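September 2023

Dye bench, madder trials, continued from the January book.

Two skeins of the Warkness wool scoured and left to drain overnight. Same alum as before, same pan. Birutė Mockus wants the orange end of the range for the Trudora order, so I kept the bath below a simmer and left out the chalk.

Skein 531: three hours in the bath, cooled in the liquor. Came out a brick colour, a bit flat. Skein 1516: same bath afterwards, no top-up of root. Much nearer what she asked for, a soft coral, but there is a pale band where the tie was too tight. Retie looser next time, figure of eight, cotton tape.

The Rezaei root is finer ground than the last lot and gets into everything. Bag it. I spent most of the afternoon shaking bits out of 531.

Still to settle is how the coral sits next to cream and grey. 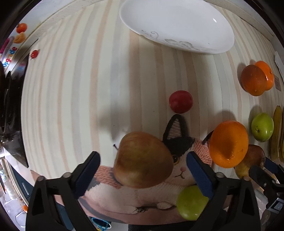 I think a paler grey than the Waltska sample, which goes greenish beside anything warm. Will card up both and look at them by the window in daylight.

Rinse water still running pink on 1516 after the third change. Wash again with the neutral soap, then cut a length for the light test.

Need more alum. Lid of the small pan is bent.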